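Hudine 2 battery drops from 30 percent to off

brostdale_mike
Posted in Phones > Batteries and charging

My Hudine 2 has started shutting down when the meter still shows 30 percent. It has the 3000 mAh battery, never replaced. If I plug it in and boot right away it says 30 or even 38. It happens mostly when I open the camera or take a call outdoors. I did a factory reset in June and it made no difference. Is this software, or do I need a new battery?

flatero_fan
Sounds like the battery to me. As cells age the voltage sags under load, and the phone cuts out even though the meter thinks there is charge left. The camera draws a lot at once, so that fits.

Before you spend money, run it down until it turns off, charge it to full while it is off, and leave it on the charger another hour. That resets the meter. If it still dies early, replace the battery. The back on the Hudine 2 is glued, so have a shop do it unless you own a heat mat.

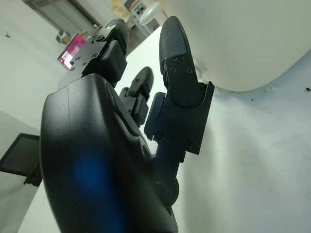 Black robotic hand with jointed fingers, close up

Buy the part from a seller that takes returns. I got a cheap one once and it was worse than the old one. The Meléndez repair counter did mine in nearly 2 hours and kept all my data.

tapsalot
same thing on my Flatero. turned off auto brightness and it got a little better, not fixed though

brostdale_mike
Did the full charge last night. It shut off at 38 this morning, so I'm ordering a battery. Does the back cover need new adhesive, or can the old strip be reused?

flatero_fan
New adhesive. Most kits include it, but check the listing.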